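報道関係各位

プレスリリース
2018年1月
ストランド写真工芸センター

高校生・若手のための公募展「ブリルヌジーネ賞」 応募受付を開始
写真と工芸の2部門、入選作は5月にクロストン館で展示

ストランド写真工芸センター(以下、当センター)は、15歳から19歳までを対象とした公募展「ブリルヌジーネ賞」の応募受付を始めました。写真部門に加え、今回から工芸部門を新設。入選作品は5月、当センターのクロストン館で展示します。取り急ぎ概要をお知らせします。詳細な要項はセンター受付、または郵送にて。

■ 今回の変更点

・工芸部門の新設(装身具、織り、小型の陶、紙)
・審査を2段階に。一次は画像、二次は実物
・写真部門の組写真、上限を14点に引き上げ
・出品料は据え置き
・講評会を一般公開に(要申込、先着順)

前回まで写真のみで運営してきた賞です。前回の応募は445点。うち、写真というより「写真を使った立体」と呼ぶべきものが少なからずあり、審査の席でも扱いに困りました。布に焼き付けたもの、綴じて本にしたもの、ネガを編んだもの。写真として見れば弱い、物として見れば強い。それを同じ机で比べるのは無理がある、というのが審査員の一致した意見でした。部門を分けます。

■ 写真部門について

テーマ自由。モノクロ、カラーとも可。デジタル、フィルムの別は問いません。単写真または組写真。組写真は14点まで。並び順は必ず裏面に番号で記入のこと。番号のない組写真が毎回届きます。事務局では並べられません。

プリントのサイズは六切以上、半切まで。一次審査は画像データで受け付けますが、二次に進んだ方には実物のプリントを送っていただきます。自宅のプリンターで結構。学校の暗室で焼いたものももちろん歓迎。台紙に貼る必要はありません。額装はセンター側で行います。

画像の加工は、明るさと色の調整、トリミングまで自由。合成は可ですが、応募票の「制作について」の欄にひとこと書いてください。隠す必要はないです。書いてあれば審査員はそれとして見ます。

人物が写っている場合は、ご本人の了解を得てから応募してください。未成年の場合は保護者の了解も。学校行事で撮ったものはとくにご注意を。過去に、入選決定後に取り下げとなった例があります。撮った方にも写った方にも残念なことでしたので、早めの確認をお願いします。

■ 工芸部門について

こちらが新しい部門。装身具、織り、小型の陶、紙の4つを想定していますが、境目にあるものも受け付けます。迷ったら事務局へ電話を。一人で運べる大きさと重さであること、これだけは守ってください。

共同制作は3人まで。代表者を1人決め、応募票には全員の氏名を記入。部活動単位での応募はできません。部で作ったものでも、実際に手を動かした人の名前で出してください。

既製の部品を使うことは差し支えありません。留め具、糸、台座、既製のビーズなど。ただし市販のキットを説明書どおりに組み立てたものは対象外とします。どこまでが自分の仕事か、応募票に書く欄を設けました。長く書かなくてよいです。2、3行で。

■ 審査員長のことば

審査員長は写真家・造形作家のゴラムレザ・エスファハニ(Gholamreza Esfahani)氏。当センターの若手育成に発足時から関わり、現在はクロストン館で月例の講座を受け持っています。

「うまい作品は毎回たくさん来ます。うまいのは学校の先生方のおかげです。私が見たいのは、その人がどこに立って、何を長く見ていたかということ。前回、自分の祖母の台所だけを一年撮った人がいました。ピントは甘かった。でも私たちは全員、その束をもう一度めくりました。工芸の方は、正直に言って何が来るのかわかりません。わからないから楽しみです」(エスファハニ氏)

審査員は同氏のほか、写真部門2名、工芸部門3名。氏名は受付終了後に発表いたします。応募者と指導関係にある審査員は、その作品の採点に加わりません。

■ 審査の流れ

一次審査は画像のみ。応募者の氏名、学校名は伏せて行います。審査員は各自で全点を見て、残したいものに印をつける方式。点数の平均では決めません。一人でも強く推す審査員がいれば二次に進みます。この方式は手間がかかり時間もかかりますが、続けます。

二次審査はクロストン館2階で実物を見て行います。写真は机に平置き、工芸は手に取って確認。各部門から大賞1点、優秀賞3点、入選若干数。該当なしの場合もあります。

結果は全員に書面で通知。電話での合否の問い合わせはご遠慮ください。二次に進んだ方には、結果にかかわらず審査員の短い講評をお送りします。手書きのため読みにくい場合があるのはご容赦を。

■ 賞と副賞

大賞(各部門1名)には賞状と、当センターの暗室および工房の一年間利用証。優秀賞には賞状とヴォドウ社の画材・工房用品。ヴォドウ(Vodow)社には第1回から協賛をいただいており、工芸部門の新設にあたっては作業台と工具一式の提供も受けました。この場を借りてお礼申し上げます。

現金の副賞はありません。以前ご質問をいただいたので念のため。
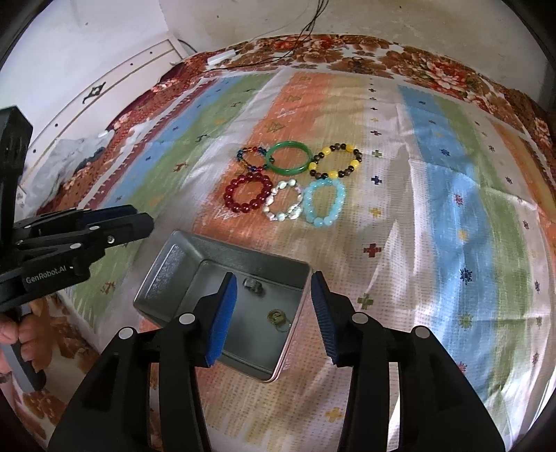
工芸部門の一次審査に使う画像は、作品1点につき3枚まで。全体、裏側または留め具、手に持つか身につけた状態、の3枚をおすすめします。スマートフォンで十分です。窓際の自然光で、フラッシュは切って。装身具の場合とくに気をつけたいのが下に敷くもので、何色もの縞の布にブレスレットを並べると華やかではありますが、淡い水色の透けた玉や白いビーズは布の色に引っぱられます。こういう色の作品は無地の布か紙の上でも1枚撮っておいてください。つやのある緑のバングルのように色のはっきりした無地の輪なら、縞の上でも形は十分に伝わるでしょう。連作として出す場合を除き、1枚の画像に写す作品は1点のみ。複数並べた画像だとどれが応募作か審査員が迷います。

■ 送付・搬入について

二次審査に進んだ方へは、送付用のラベルと返送用のラベルを事務局から送ります。往路の送料は応募者負担、返送はセンター負担。箱は返送にもそのまま使いますので、丈夫なものを。緩衝材を少なめにする方がいますが、多めでお願いしますす。壊れて届いた作品は修理の相談に応じますが、審査日の変更はできません。

直接搬入も可。クロストン館の裏口、呼び鈴を2回。正面は展示替えの時期にあたり閉まっていることがあります。駐車は短時間であれば裏の荷捌き場へ。

■ 展示

5月、クロストン館1階および2階。入場無料。写真部門は1階、工芸部門は2階を予定していますが、作品の点数によっては入れ替えます。車いすの方は裏口側のエレベーターをご利用ください。

会期中、エスファハニ氏による公開講評会を2回開催。1回目は写真、2回目は工芸。出品者本人の参加は任意です。人前で講評を受けるのが苦手な方は、別室での個別講評に振り替えできます。遠慮なく申し出てください。

会期中の撮影は、作品のそばに撮影不可の札がないかぎり自由。札を出すかどうかは出品者が決めます。

■ 応募資格と著作権

15歳から19歳まで(応募時点)。在学の有無、居住地、国籍は問いません。未発表作品に限りますが、学校内の文化祭、卒業制作展での展示は未発表とみなします。個人のSNSへの投稿も同じ。他の公募展で入賞したものは不可。

著作権は作者に帰属。当センターは、本賞の広報と記録集に限って画像を使わせていただきます。それ以外の用途で使いたい場合は必ずご本人に連絡し、お断りいただいても構いません。

出品料は一般、学生の別なく同額。事情により支払いが難しい方には免除の制度があります。理由書は不要、応募票の該当欄に印をつけるだけです。審査員には知らされません。

■ 先生方、指導者の方へ

学校でまとめて送付いただく場合も、応募票は1人1枚。学校名の欄は空欄でも受け付けます。ポスターと要項の束が必要な学校は、部数をお書き添えのうえ事務局までご請求を。工芸部門の要項は印刷がやや遅れており、写真部門の分と別便になる見込みす。ご迷惑をおかけします。

出張説明会は近隣の学校に限り受け付け。エスファハニ氏の同行を希望される場合は日程が限られますので、早めに。

■ 取材について

二次審査の模様は、冒頭のみ報道関係者に公開します。審査中の作品の撮影は不可。展示の内覧会は初日の前日、午後を予定。エスファハニ氏への取材は事務局を通してお申し込みください。英語、ペルシャ語での取材も可能です。前回受賞作の画像は貸し出しいたします。掲載の際は作者名の表記をお願いします。

■ ストランド写真工芸センターについて

写真と手仕事のための公共の場として運営。暗室、木工と金工の工房、貸出機材室、小さな図書室を備えています。本館のほか、展示施設としてクロストン館を持ち、年間を通じて展覧会と講座を開催。賞の名称「ブリルヌジーネ」は、クロストン館の建つ一角の古い地名から。読みづらいとよく言われますが変える予定はありません。

■ お問い合わせ

ストランド写真工芸センター ブリルヌジーネ賞事務局
月曜休館。電話は午後のみ。要項の請求は郵送またはセンター受付まで
受付締切、審査日、展示の会期は要項に記載

以上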